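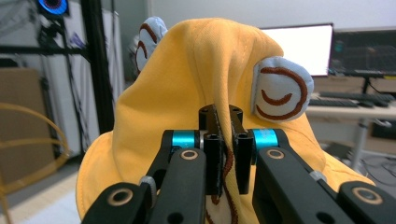 Cotton sun hat shrank in the wash, any way to get it back?
Asked by Kiran Sandhu in Laundry & Clothes

My son's cotton hat went through with the towels and came out fitting a grapefruit. He wears it every waking hour and has noticed. Can I stretch it, or do I start shopping? We leave for the lake in June.

3 answers

Meenakshi Awasthi
Lukewarm water, a good squirt of hair conditioner, soak for 20 minutes. Squeeze, don't wring. Then pull it over a mixing bowl a bit bigger than his head and leave it 24 hours. You'll get most of a size back – the brim will stay wavy for life. Go easy near any stitching, embroidery thread doesn't stretch with the cloth.
Helpful (15)

Jitendra Sengar
Buy a bigger hat

Nusrat Munshi
Seconding the bowl. I used a cantaloupe once and the hat smelled like breakfast until fall. Skip the dryer from now on, even on low. Ours has a "delicate" setting and I have a drawer of doll clothes to show for it.
Helpful (4)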